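Notebook, dye bench, May, started 7:40 in the morning

Kettle on, window open, and I am finally sitting down to write up the madder business before I forget which jar was which. Zorica, if you are reading this because you want to know why the yarn on the hooks doesn't match, the short answer is water, and the long answer is the rest of this entry, so get yourself a cup of something first.

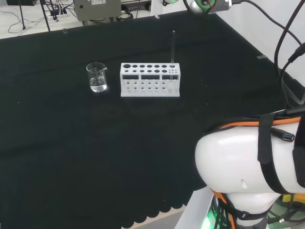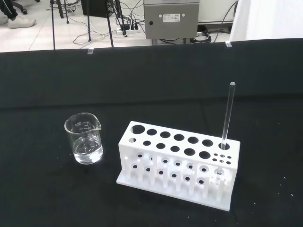 Beaker and rack on the black cloth, both views.

So, the water. We have been dyeing with whatever comes out of the tap since we moved into this building, and I had always been perfectly happy with our madder reds (a bit brick, a bit warm, very nice on the gray fleece). Then Spyros came back from his spring at Arnska with a bag of skeins he had dyed there, same roots, same alum, same wool as far as either of us can tell, and his were orange. Lovely, but orange! We laid them next to ours on the windowsill and just stood there for a while.

His first thought was heat, and it's a fair one, as madder goes brown on you if you let it get too hot and I know I wander off. But I had been good that week and stayed with the pot. My thought was lime. Our kettle furs up in no time and his up there stays bright as a new spoon, and every old dyer's book I own says that madder likes some chalk in the water. So I decided to try the same bath with rainwater from the barrel, with tap water, and with rainwater that I had put a pinch of chalk into, and then one more with rainwater and a splash of vinegar, just to be nosy. That makes 4 pots, all small, on the back burners and the camping stove.

How I did it, for whoever repeats this:

Wool was the Cabanatuan two-ply, what was left of it, wound into little skeins and scoured overnight with a drop of dish soap. Alum mordant all together in the big pot so there could be no argument on that score. Ground madder from the Stokitero tin, 30 grams to each pot, soaked in its own water from the evening before. I brought them up very slowly and held them where I could just barely not keep a finger in, then let everything cool with the wool still in it. I stirred with separate sticks. I did mix up two of the sticks at one point, and have confessed it here so that it's on record.

Results, as they look dry, by the north window:

Rainwater alone: orange, near enough to Spyros's skeins that I had to tie a knot in one of mine to keep them apart.
Tap water: our usual brick red, a shade deeper than last time.
Rainwater with chalk: red, a clear one, less brown than the tap. My favorite of the lot and I'd happily knit a whole cardigan out of it.
Rainwater with vinegar: a thin sort of apricot. Pretty on its own, sad next to the others.

I don't want to make too much of one morning's cooking. The camping stove runs hotter than the burners and the chalk pot was on it, so some of the difference could be that. Zorica also pointed out (over the phone, while I was trying to lift wool out with one hand) that the tap water here has more in it than lime, iron for a start, and a little iron would take the shine off a red in just that way. She is going to look for the old water report from when the Braltier pump went in. I have a feeling it is in the drawer with the seed packets.

Things to do next. Run the tap and the chalk again, and swap the burners. Try the second bath from each pot, since the leftovers were still a good strong color and I hate tipping madder down the drain. Put a bit of each skein in the window under card, half covered, and leave it until the fall to see what fades. Write labels in pencil this time, please, all of us, the felt pen ran on the last lot and I spent a whole evening guessing.

The barrel is down by a good third and there's no rain promised, so go easy on it. Spyros wants 200 grams of the chalk red for his border, and I've told him he can have it once I have managed to get the same color twice. Exhaust baths are in the lidded buckets under the bench, marked with tape.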